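第4章 朝食カウンターの準備と片付け

4.1 適用範囲
本章は、Vemanville研修棟の実習用キッチンにおいて、朝食の配膳練習を行う際のカウンターの準備、器具の配置および片付けについて定めるものです。対象は実習生ならびに指導担当者とします。食材を用いる調理実習については、第6章をご参照ください。

4.2 準備の手順
1. 手を洗い、袖口を整えます。
2. カウンターの天板を、固く絞った布で奥から手前へ拭きます。続いて乾いた布で水分を拭き取ります。
3. 木製の台板を天板の手前側に置きます。台板の裏面に水滴がないことを確認してください。
4. 平皿を1枚、台板の上に載せます。
5. 背の高い容器と電気器具を壁側に寄せ、手前に作業の場所を確保します。

注意:天板は大理石調の仕上げです。酸性の洗剤、研磨剤入りのスポンジは使用しないでください。果汁や酢をこぼした場合は、直ちに拭き取ってください。
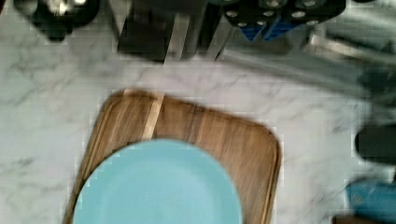 台板は、配膳の位置を実習生の間で統一するために用います。台板を置かずに皿を直接天板に載せることは、当施設の実習では認めていません。皿は台板の中央に合わせる必要はなく、水色の平皿のように左へ寄せて載せると、右側に木の面が広く残り、カトラリーや小鉢を添える場所として使えます。左利きの実習生は、左右を逆にして差し支えありません。ただし、同じ組の中では向きを揃えてください。

4.3 トースターの取り扱い
配膳練習では、パンの代わりにトースト形の木製見本を使用します。見本は焼くためのものではありません。次の手順に従ってください。

1. 電源プラグがコンセントから抜かれていることを、目視で確認します。
2. 見本の丸みのある側を上にして持ちます。
3. 見本を立てたまま、スロットに対してまっすぐに下ろします。斜めに押し込むと、内側の金属線が変形するおそれがあります。
4. 取り出すときは、上に出ている部分を持ち、垂直に引き上げます。
5. 見本を平皿の上に静かに置きます。

警告:木製見本を差し込んだ状態で通電しないでください。火災の原因となります。通電を伴う説明は、指導担当者が見本をすべて回収したうえで行います。

注記:2枚用トースターでは、どちらのスロットを使用しても構いません。Jinlow式の評価票を用いる場合は、使用したスロットを「手前」または「奥」のいずれかで記入します。

4.4 容器および食器の並べ方
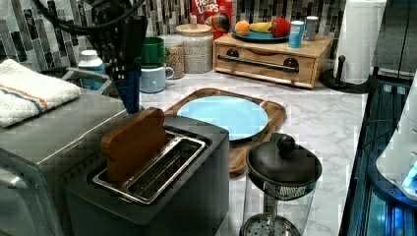
執筆:ホソダ・キミエ(実習教材担当)
校閲:ウジェニー・ジャケ

保存容器は、天板の奥、モザイクタイルの壁に沿って並べます。粒状の食品を入れた透明な容器は、中身が外から確認できる向きに置き、木製の蓋を確実に閉めてください。箱入りのシリアルは容器の後ろに立てて収めることができますが、配膳練習で使用するときは手前に出しても差し支えありません。

マグを重ねて置く場合は、持ち手の向きを揃えます。重ねるのは2個までとし、大きさの異なるマグを重ねるときは、安定を確かめてから手を離してください。使用の際は上のマグから順に取り、下のマグを引き抜かないでください。

布巾は畳んで所定の位置に掛けます。オーブントースターに通電するときは、あらかじめ布巾を本体から外し、周囲に可燃物がない状態にしてください。

備品の所在が分からないときは、備品台帳の255番以降をご覧ください。Moulin棚に収納する食器は、別冊に記載しています。

4.5 配置の確認
準備が終わりましたら、組の全員で次の点を確認します。

・平皿が台板から張り出していないこと
・マグの持ち手が、使用者の手の届く向きにあること
・倒れやすい棒状の器具が、通路側に突き出ていないこと
・電源コードが天板の縁から垂れ下がっていないこと

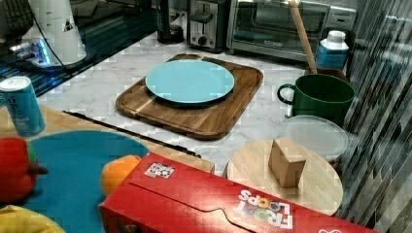 図4-3 台板上の平皿と、右側に置いた濃緑色のマグ

マグを台板の右に置くときは、持ち手を台板の側へ向けると、皿の前に座った人が取りやすくなります。平皿と台板の外周の溝との位置関係は問いませんが、皿ががたつく場合は置き直してください。丸い木の板は補助の置き場として使用し、熱い鍋などの鍋敷きには使用しないでください。

4.6 片付け
1. 木製見本を皿またはトースターから回収し、傷やささくれの有無を点検します。
2. 平皿とマグを中性洗剤で洗い、十分にすすぎます。
3. 台板は短時間で洗い、直ちに水気を拭き取って、立てた状態で乾かします。食器洗い乾燥機には入れないでください。
4. シリアルの内袋の口を閉じ、箱を立てて戻します。
5. 天板を拭き、実習記録に終了時刻を記入します。

注意:木製見本は水に浸さないでください。汚れは湿らせた布で拭き取り、陰干しにします。割れや欠けのある見本は使用を中止し、指導担当者へ渡してください。

交換用の見本は、Rovia資材室で受け取ることができます。請求票の品目欄には、管理番号1,038を記入してください。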